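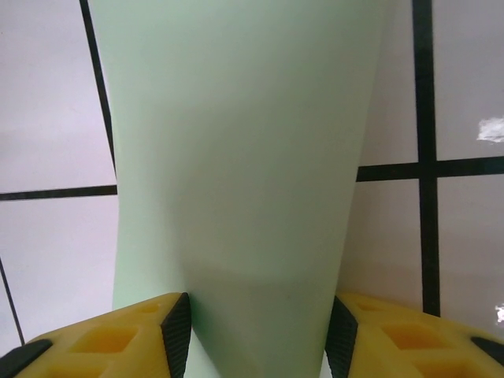

Plistodano 17 – Contact and Message Reader for Old Phone Backups

Last updated: Aug 14, 2024

If you have an old phone backup sitting on a hard drive and no phone left to restore it to, this is the program I wrote for you. Plistodano opens the backup file on your computer, shows you the contacts, text messages, call log, calendar and memos, and lets you save them out as ordinary files. The phone itself doesn't need to be plugged in (or even exist anymore!).

I started it for myself. I had a backup from a keypad phone I'd dropped in a lake, and the desktop software that made it wouldn't install on anything I owned. I got my contacts back first, then the texts, and then people kept asking me about memos, so I did memos too.

What you can get out of a backup

Contacts come out as one big vCard file or one file per person, your pick. Most phones and mail programs will import either, but if yours chokes on a big address book, go with one file per person. Text messages come out as a web page you can scroll and print, sorted by conversation, or as a plain CSV if you want them in a spreadsheet. Calendar entries come out as ICS. Memos are plain text, with the original title as the file name. Call logs are CSV only, sorry, I never thought of anything prettier to do with them.

Pictures sent inside messages are pulled out into their own folder. Voice notes are too, but you may need another player to hear them, as some of the old formats are a pain.

Free and paid

The free edition reads everything and shows it on screen, and it will export the first 100 items of each kind. For plenty of people that covers the whole address book and they never need to pay me a thing, and that's fine!

The paid one is called the Bíró edition. It has no export limit, it opens backups you set a password on (you do have to know the password, I can't help with that part, please stop emailing me), and it can merge two backups and throw out the duplicates. One key works on two computers. You buy it through Bemance, my reseller, and the key shows up by email. Check your spam folder before you write to me.

What you need

Windows 10 or 11, 64-bit. There's no Mac version. I've got it half running on Linux and I'll post it when I stop being embarrassed by it. You'll want 700 MB free for the program and its working files, plus whatever space your exported stuff takes up. Backups with lots of picture messages can get big, so use a drive with room on it.

Installing

1. Uninstall any version older than 16. Your settings stay put.
2. Unzip the download into a folder of its own. Don't run it from inside the zip.
3. Run the setup file and pick your language.
4. Open Plistodano, click Add Backup, and point it at your file.
5. Wait for the indexing bar to finish before you export. Exporting early gives you a short list and a panic attack.
6. Pick what you want and click Save Out.

Plistodano never writes to the backup file itself. I'd still make a copy before you start, and I do that with my own.

About the cable

I get asked a lot whether I sell a cable, for folks who still have the phone and want to make a fresh backup. I don't make one, but Bemance carries the Corkex data cable and you can add it to the same order. It's the one on my desk. Whatever you buy, make sure it's a data cable. Charge-only cables look exactly the same, and I've lost whole evenings to them.

What's new in 17

Messages with accented letters no longer turn into question marks. Repeating calendar entries keep their end date. You can search across all open backups at once, which I should have done years ago. And the merge screen finally shows both versions of a contact next to each other, so you can see which phone number is the newer one before you choose.

Known problems: group messages sometimes list you twice, and birthdays without a year come in as January 1. I'm working on both.

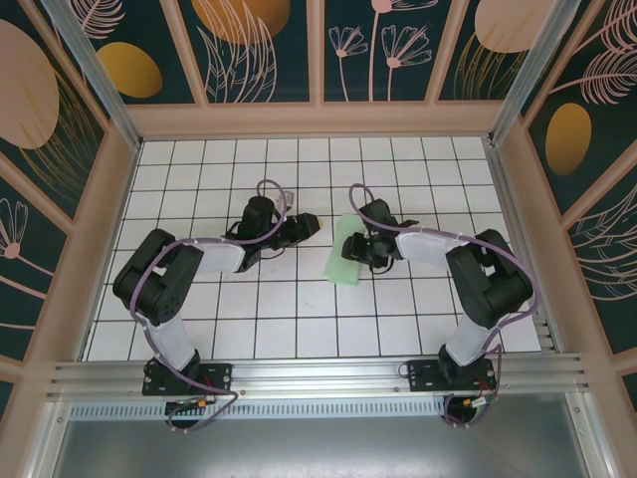 Zoltán Barta wrote to ask whether a backup split over several files can still be opened, as his old desktop software had chopped it into pieces and the free edition only showed him the first. He said the contacts stopped at the letter K.

Yes, it can. Put all the pieces in one folder, leave the names alone, and add the first one while holding down Shift. Plistodano will go looking for the rest. It works in both editions, and I've now put a proper button for it on the list for the next update.

Keys from version 16 work in 17 at no charge. For anything older there's an upgrade price, and you'll see it at checkout when you paste in your old key.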